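Filmabend zu Hause: was taugen die Tipps?

Jedes Mal, wenn ein großer Film auf DVD erscheint, tauchen dieselben Ratschläge fürs Heimkino auf. Den Anfang machen die Reinigungssets. Das von Hokau habe ich seit Mai im Schrank. Gegen Fingerabdrücke hilft ein weiches Baumwolltuch genauso gut, gerade von innen nach außen gewischt, nie im Kreis. Tiefe Kratzer bekommt auch das Set nicht weg. Zahnpasta erst recht nicht, egal was Terence Staniforth in seiner Kolumne behauptet.
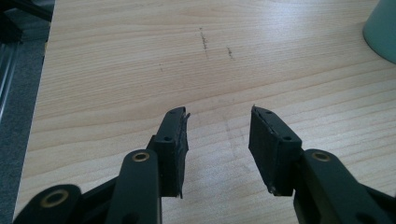

Beim Popcorn das Gleiche. Spezialöl aus dem Kinobedarf? Ich habe es zweimal gekauft und schmecke keinen Unterschied zu Sonnenblumenöl. 3 Esslöffel in den Topf, 4 Körner zur Probe hinein, und wenn sie springen, kommt der Rest dazu. Salz erst hinterher, fein gemahlen, sonst liegt alles unten in der Schüssel.

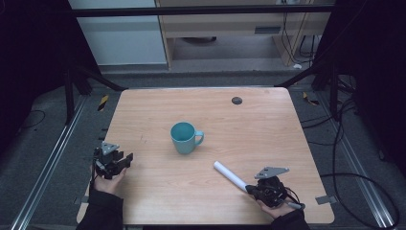 Getränke sind beim Filmabend das größere Risiko als Krümel. Von Bechern mit Deckel halte ich wenig, sie kippen trotzdem. Besser ist ein Becher mit Henkel wie der türkise hier, ziemlich mittig auf dem Tisch und weit weg von der Kante. Für Colaflecken auf dem Sofa: 2 Teile lauwarmes Wasser, ein Teil Essig, tupfen, vorher an einer verdeckten Stelle testen.

Bleibt der Ton. Wer Dialoge schlecht versteht, soll erst im Menü auf Stereo stellen und dann über neue Boxen nachdenken.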